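Zirard pressure transmitter and tilt sensor cabinet, walkdown checklist
Site: Floduswood pump house, lower level
Done by: H. Adamczyk. Reviewed by: Jarosław Makowska
Round: May, started 7:40 am

1. Lockout on before door opened
OK. Tag was on the wrong breaker when I got there, moved it. Please relabel.

2. Supply voltage at terminal strip
OK. Steady, no ripple worth writing down.

3. Enclosure gasket
FAIL. Flattened at the hinge side, grit in the groove. Wiped it, still wont seat. New gasket needed before the rains.

4. Cable glands, hand tight plus quarter turn
OK except gland 18. Spins free. Nut is cracked, taped for now, not a fix.

5. Tilt sensor mounting bolts
OK. Paint marks line up. One washer rusty.

6. Zero reading, sensor at rest
Channel A fine. Channel B drifts after warm up, comes back if you cycle power. Same as last round. Jabłońska supplied the board so ask them, I already left a message.

7. Pressure transmitter, vented reading
OK.

8. Pressure transmitter, at 400 kPa on the hand pump
Reads low. Inside the limit but only just. Did it twice. Hand pump sticker is out of date too, so don't adjust anything off this number.

9. Shield grounded one end only
FAIL. Grounded both ends on the run to panel 234. Somebody added a jumper. Left in place till Jarosław says which end to lift.

10. Alarm relay test
OK. Horn works. Beacon works. Warn the office first next time, they were not happy.

11. Data logger clock
Slow. Reset it. Battery on order, part 161 in the Cisinness catalog.

12. Spare fuses in door pocket
None. Put in two from the van.
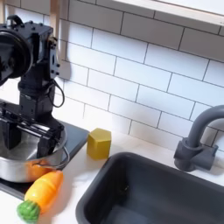
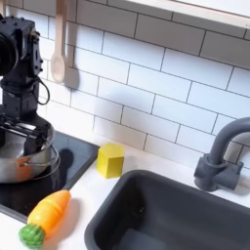 13. Lockout removed, door shut, key back
OK. Door needs a shove becuase of item 3.

Open items: 3, 4, 6, 8, 9, 11. Items 3 and 9 first.

Comments

J. Makowska: Lift the shield at the field end, keep the panel end. Get a photo of the jumper before you pull it. For 8, borrow the pump from the workshop, that one is in date.

H. Adamczyk: Ok. Gland nut came in the wrong thread, sent back. Will do 9 and the gasket same visit.

J. Makowska: Fine. Log channel B from cold for a full hour while you're there, Jabłońska will want the file.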